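Cuvico two-arm bench kit: review after a long stretch of daily use

Cuvico sells this as a complete tabletop kit. You get two small arms, a camera for each wrist, one overhead camera on a stand, the cables, two power supplies and a year of the control software. I bought mine through Greston, the reseller, in March, and paid full price. Shipping took longer than quoted, but everything was in the crate and nothing was bent.

Assembly is fair. The links come already joined, so most of the work is clamping the bases to the table and routing cables. The printed guide covers the clamps well and says almost nothing about the cables. I set mine up twice before I was happy with it. Leave more slack at the elbow than you think you need. The first time, I tied the long cable too close to the upper link and the arm stalled whenever it folded back.

Calibration runs from the software and has you step each arm through a set of poses. It failed once on the left arm and went through on the second try.

My main test was a box job. I wanted to know if the arms could work next to a box of hand tools, reach inside and take out one tool without dragging the rest along. It sounds easy. Tools with fat handles packed side by side are hard for a two-finger gripper, and a dark box makes it harder for the cameras.

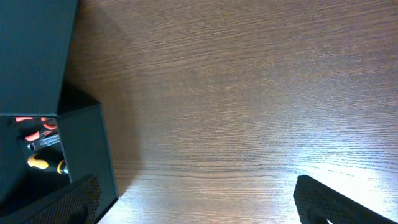
The fingers are the best part of the kit. The textured pads hold rubber handles well, and they open wide enough for anything I would normally keep in a small toolbox. Thin metal shafts are less reliable. If the pads close on a shaft at an angle, the tool tends to swing, and the software has no way of noticing. I learned to go for the handle every time.

The wrist cameras are fine up close and poor with glare. My table has a satin finish and a lamp on one side, and the glare cost me a lot of bad grasps in the first week. Moving the lamp helped more than any setting in the menu. There is an exposure lock, but it's buried two screens down and resets when you restart.

I logged every attempt, mostly out of habit. The log stands at 3,831 grasps, and the pads show light wear at the tips. Cuvico says to replace them every 1,000 grasps. I think that is too cautious for light tools, though I wouldn't stretch it if you handle anything with sharp edges. Spare pads are sold in pairs and cost more than they should.

The overhead view is what I used for planning. It covers the whole work area on my table, and the software lets you mark zones where an arm may not go. With two arms on one table you will want those zones. I only had one collision, and that was before I drew them. 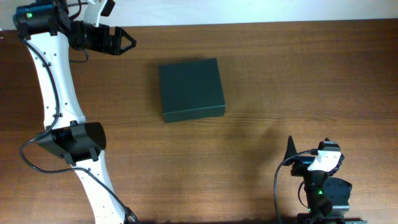 The kit on my bench, with the closed side of the box facing up.

Software is where I would take points off. The basic screen is clear, and recording a motion and playing it back works the way you'd expect. Anything past that gets slow. Editing a recorded path means scrubbing through a timeline with no undo, and I lost an afternoon of work to one wrong click. The Trutness plug-in fixes some of this – it adds undo and named positions – but it's a separate purchase, and it should have been in the box.

I also had the Koval single-arm kit on the same table last year. Koval is quieter and its manual is much better. Cuvico has stronger joints and better fingers, and having a second arm to steady things changes what you can try. If you only need to pick parts from a tray, buy the Koval and save the money.

Support answered both of my emails within a day. One answer solved the problem and the other told me to reinstall, which did nothing. I fixed that one by swapping the USB port.

Noise: a steady whine from the joints when they hold a pose. You can hear it in the next room with the door open.

Good: finger pads, joint strength, overhead view, no missing parts.
Bad: no undo, cable instructions, price of spares, exposure lock that won't stay set.

Rating: 80 out of 100. I'm keeping it, and I'll update this page when the next software release is out.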